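Printed shirt (care and folding)

A printed shirt, in the everyday sense, is any light top whose cloth carries an all-over design, and a good many people own one for Saturday alone. Brushstroke prints are an old favorite, with streaks of color laid over a strong ground such as royal blue.

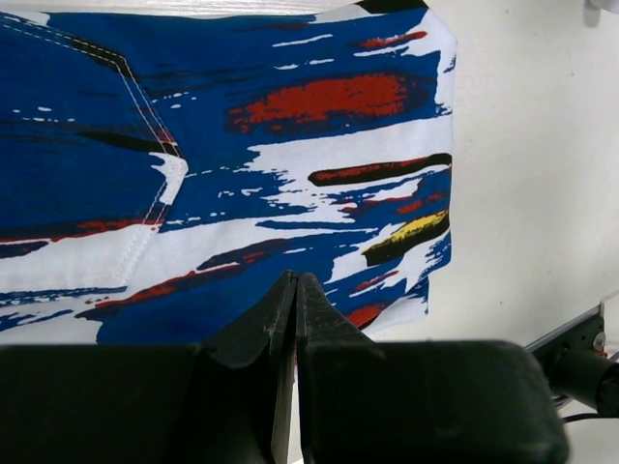

Folding

Lay the cloth flat and smooth it out from the middle, taking your time over the stitched corners, which like to curl.
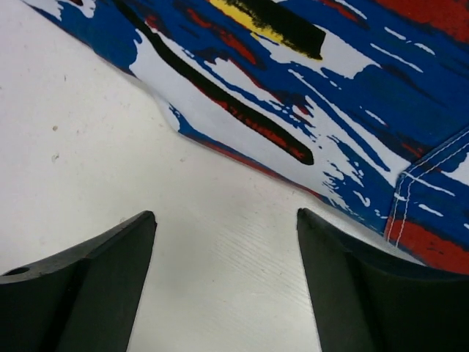 Elba Ibarra favors folding in thirds, though halves will do nicely for a small drawer.

Hanging

Lighter tops can go on a wire hanger, and a short rail holds plenty.

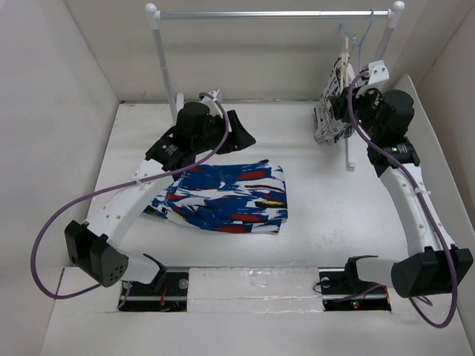 100 words

Heavier ones are happier folded on a shelf.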